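Search tips, recipes, fixes... Go

Living With a Shedder: Dog Hair, Muddy Feet and Other Joys

By Marisol Londoño
3 April 2021

Spring is coat-blowing season at our house, and I love my big fluffy dog Manalo with my whole heart, but good grief, the hair! It's in the butter. It's in the car, and he hardly ever rides in the car. If you share your home with a husky, a shepherd, a corgi (so much hair for such a short dog!) or any of the glorious mystery mixes, you know what I mean. I've been collecting tricks for years and readers keep sending me better ones, so I've put the ones we really use on one page.

Start with the dog

Every hair you catch on the brush is a hair you don't have to chase across the living room. During the heavy weeks I brush Manalo outside every evening, 8 minutes on the kitchen timer, and stop when it dings even if there's more to come. A short session he enjoys beats a long one that ends with him hiding behind the dryer. Undercoat rake first, with a light hand, then a slicker brush to pick up what the rake loosened. Go easy on the belly and the backs of the legs where the skin is thin.

If your dog hates the brush, smear a spoonful of plain peanut butter on a lick mat and put it at nose height. Read the label on the jar first and make sure there's no xylitol in it (sometimes it's listed as birch sugar), which is poisonous to dogs.

Leave the clippers alone on a double-coated breed unless your vet or groomer tells you otherwise. Shaving doesn't stop the shedding, you just get shorter hairs, and those stick in the couch like pins.

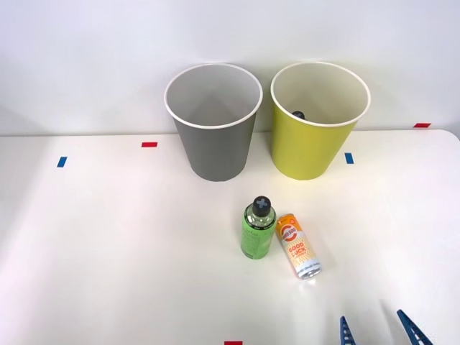
Issue 272, page 3

Rugs and couches

A rubber window squeegee is the best thing I have ever done for my rugs. Short pulls toward you, all in the same direction, and the hair rolls up into a long gray sausage you can pick up with your fingers. It's disgusting and wonderful! Do it before you vacuum, too, so the brush roll doesn't get wound up like a bobbin.

For upholstery, put on a damp rubber dish glove and sweep your hand across the cushion. Rinse the glove in a bucket, never in the sink, and pour the bucket out on the flower bed. Florante Evangelista wrote in to say he does his car seats with a dry rubber glove and likes it better, so try both and see what your fabric wants.

Throws are your friends. We keep two old cotton ones for the couch, one on and one in the wash. Fleece holds on to hair for dear life, so I've retired ours to the dog bed where it belongs.

Laundry without the felt

Shake everything outside first. Then run the dog blankets through the dryer on the no-heat setting for a few minutes BEFORE you wash them, and empty the lint trap. You will not believe what comes out of there. Wash as usual, dry as usual, empty the trap again.

After a load of dog bedding I wipe out the washer drum with a wet paper towel while it's still damp. If you skip it, your next load of black socks will let you know.

No fabric softener on towels you use for drying the dog. It leaves a coating and they stop soaking up water.

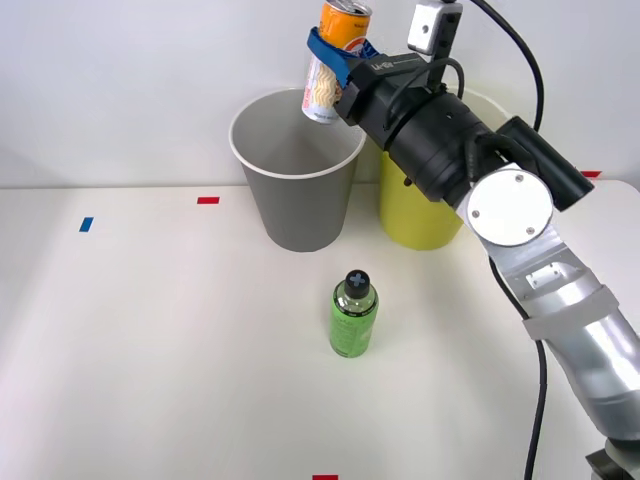
Muddy feet at the door

Keep the towel where the mud is. Ours hangs on a hook by the back door, low enough to grab with one hand while the other hand is holding a collar. A shallow tub with an inch of lukewarm water works for really bad days: front feet in, front feet out and dried, then the back ones. Teach it with treats on a dry day when nobody's in a hurry, and you'll have a dog who offers you his paws (Manalo now gives me his left one any time I pick up a towel, including when I'm doing dishes).

Let mud dry before you go after it on carpet. Wet mud smears. Dry mud crumbles, and most of it vacuums right up. Whatever's left gets a dab of cool water with a drop of dish soap, blotted with a white cloth.

Bath night

Brush first! Water turns loose undercoat into felt and you'll be picking it apart for days. Put a ball of steel wool loosely in the drain opening to catch the hair, and pull it out the second the bath is over. A rubber mat in the bottom of the tub makes a nervous dog so much braver. Use dog shampoo, dilute it in a jug so it spreads, and rinse until you're bored, then rinse once more.

For the ears, a damp washcloth around the outside only. Anything deeper is a job for your vet.

Small stuff readers swear by

Keep a lint roller in the glove compartment and another by the front door.

Run a barely damp microfiber mop over wood floors instead of a broom. The broom only sends the hair up in the air to land behind you.

Wipe baseboards with a used dryer sheet, and throw it away where the dog can't get it.

Change the furnace filter more often from the first warm week on. I found one from December still in ours and it could have worn a collar.

Leave a little of the brushed-out hair for nobody if your dog is on a spot-on flea treatment. Birds will line their nests with it, and the treatment can harm the chicks, so that hair goes in the trash.

Got a better trick for stairs? I still haven't found one I like, and ours are carpeted top to bottom. Send it in!

Contact Plenis Home Pages | Copyright 2021 Plenis | Back to top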